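Workshop tips I brought home from the open day in Wurkow

January 14, 2023

In July I went with my neighbour to the open day of Rafferty, the firm in Wurkow which builds small gripping machines for packing halls. We wanted to see the robots, of course, but I came back with a notebook full of things that are useful at my own bench. I write them here before I lose the notebook.

Put a plain cloth or board behind small work. At Rafferty they like one quiet colour behind the parts, and at home I now use a piece of green card from the stationery shop. A dropped screw is found in a moment. On my old newspaper I could search for half an evening.

Hold ribbon and tape by the end. The demonstration I liked most was with ribbon, because I always thought a machine can do only hard things like boxes. The guide told us that soft things are difficult for people also, we only forgot how long we needed to learn it. Her advice for gift wrapping: take the ribbon close to its end, keep it lightly pulled, and lay it down slowly from one side. If you grip in the middle, it twists.

Pad the jaws of your tools. If your pliers or clamps leave marks, glue a bit of rubber or felt on them. I did this with 2 old clamps and now I can hold painted wood without fear. Let the glue dry over night, and cut the felt a little bigger than the jaw, then trim it with a sharp knife.
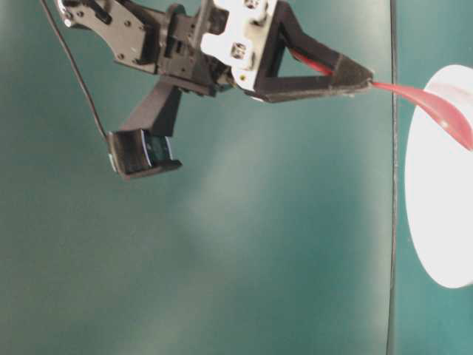 Can such a gripper be bought for a home workshop?
The one at the open day is made only for firms, but Rafferty sells a learning kit with the name Jerkora, and the price on the table was 1,429 with the arm included. For me this is too much money. A small vice and a good pair of tweezers do the same work on my bench, only slower.

Fix your cables before you begin. One cable that hangs free will catch on something, and always at the wrong moment. Lead it along the part that moves, leave enough slack for the longest reach, and fasten it with soft ties. I have done this with my desk lamp and with the small drill. Move everything once by hand with the power off – if the cable pulls anywhere, make it longer there.

Try a new movement 100 times with something cheap. This is the rule in their training room, and they use paper strips before any real material comes on the table. I tried it with cutting leather. I did not come to 100, I must say, but after a good hour with old cardboard my cuts were much straighter.

Mark your screws. A small dot of nail varnish over the head and the part beside it shows you later if the screw has turned. Check it when you clean the tool.

The next open day will be in the Grivura hall, on the other side of the river, and entrance is free again. Take warm shoes – the floor is concrete, and the tour takes two hours without a chair.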